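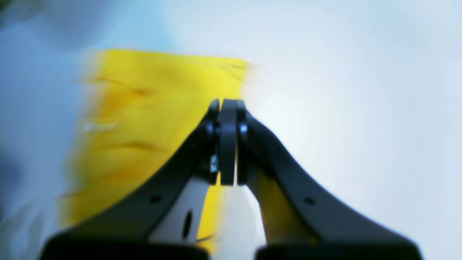 Yellow cloth on the work surface, Dunwood linen room.

Progress report to the Ornoston fund, August 26, 2025
Prepared by Noeline Paewai

The grant pays for the sorting, mending and folding of donated household textiles before they go out to families. We have been running since June. The target for the full term is 2,000 pieces, and we have now passed 1,000. Of those, 74 were set aside for mending and the rest went straight to folding.

Most of the work this period has been on large plain cloths. They came in mixed together and creased from storage. Szu-yu Su wrote a short folding guide for them. Each cloth is laid out, the hems are checked, and any open seam is marked with a pin before folding starts. Cloths with a sound seam get folded in half lengthwise, then in three. Pinned ones go in the mending basket.

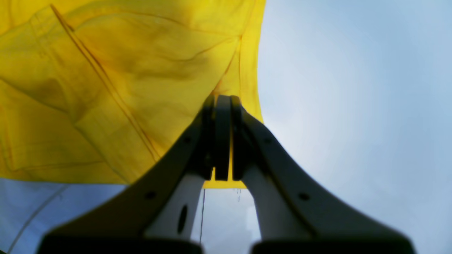
Hok-lam Siu's view is that the hem check should come after the first fold, as half the length is easier to manage and the edges sit next to each other. We will try it that way on the next batch and compare the number of seams missed.

Mending is behind. Ya-wen Chu has been doing it alone and the thread order from Vutine came late. It has arrived now — yellow and white, no gray yet.
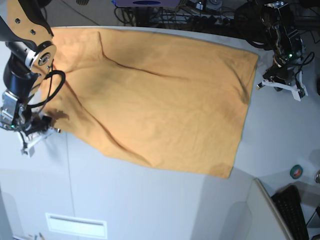 Creases are the main cause of refolding. A cloth folded on top of an old crease comes out crooked and will not stack with the others. The guide now says to smooth from the middle outward and to deal with long diagonal creases first, like the one running toward the right edge of the mustard-orange cloth on the white tabletop. Rumpled corners can wait until the cloth is square to the table.

Spending is within budget. We ask to move the unused shelving money to mending supplies. Filippos Athanasiadis has the revised figures and will send them separately. The next delivery goes to the Ng building once the mended pieces are back on the shelves.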